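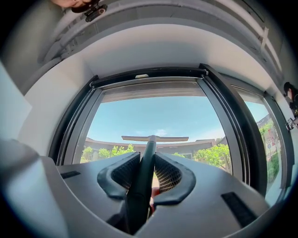 The hand-held gripper in front of an open window, with a long black rod between its fingers.

I went to learn how you teach a robot to close a window, and I came home with a sore wrist. December 9, 2018

My invitation came from Marisol Yazzie, who runs the teaching sessions at Flindora, and it said to wear comfortable shoes and bring a snack. I figured I'd be watching a robot all afternoon (I even charged my phone twice so I could film the thing). Well, the robot was at the other end of the building with its arm folded up. The people were doing the work!

The way it goes at Flindora, you pick up a gripper by hand, a chunky gray thing with two dark fingers that have a black mesh pad on the inside of each one. You do the job yourself with those fingers, slowly, while a camera on the tool records everything from the gripper's point of view. Then the recordings get fed to a program called Poketti, and Poketti tries to work out how an arm with the same fingers should move. No joystick, no typing in angles. You just close the window, and then you open it and close it again.

And again. I did 15 of them before Marisol let me sit down.

She's a patient teacher, thank goodness, as my first try was terrible. I went at the sash the way I do at home, which means a shove with the heel of my hand and a bit of shoulder. "You've got two fingers and no shoulder," she told me, and made me start over. The trick is to come in straight, let the pads touch before you squeeze, and then swing the whole sash in one long, boring curve. If you stop to think halfway through, the robot learns to stop to think halfway through. I stopped to think a lot, so I'm pretty sure a few of mine went in the trash.

The windows there have dark frames and swing into the room, and they're a good deal heavier than the ones I grew up with. There's a nice view too, trees and a rocky hillside and that big blue sky, and I caught myself looking at it when I should have been looking at my fingertips. Marisol says that happens to everybody the first day.

Why windows? Flindora started on this in September with cupboard doors, and those went fine, so they wanted something bigger that doesn't stay put when you let go of it. The money comes from a building services outfit called Pradum, which looks after a lot of offices and would love to have somebody, or something, go around at night and shut what people leave open. I asked if a motor on each window wouldn't be simpler. Amos Szabo, the engineer who minds the recordings, laughed and said sure, if you want to buy a motor for every window in town.

Amos also let me try the other way of teaching, the remote control one, and I have to say I liked it less. For that you sit in a chair with a pair of handles and the real arm copies you from across the room, a hair behind. It feels like writing your name in mittens. I got the arm to the window handle, missed it, got it there again, and bumped the glass hard enough that Amos reached for the stop button. He was very nice about it. They still use the handles for anything too heavy or too high to do with the hand tool, but for most jobs he'd sooner have people walk around with the gripper, and he gets a lot more recordings out of an afternoon that way.

As of Friday they had 102 good closings on file. Amos wants plenty more before he trusts the arm with a window he hasn't shown it, and he wants them on gray days and after dark as well, so the program doesn't decide that windows only come with sunshine. There's a second office, over at Nguyen-Tran, lined up for the winter, with windows that slide instead of swing. Everybody groaned a little when that came up.

I did get to see the arm have a go before I left. It unfolded, rolled up to the window, and reached for the sash so carefully that I was holding my breath. On the first try it closed on thin air. On the second it caught the edge, swung the sash most of the way, and then just stood there with an inch to go. I asked Marisol whether it had learned that part from me and she said no, my recordings hadn't been loaded yet.

Flindora is taking sign-ups for more teachers through the end of the month. Sessions run 2 hours, training is done on the spot, and you don't need to know a thing about robots. Ask for Marisol at the front desk, and do bring the snack.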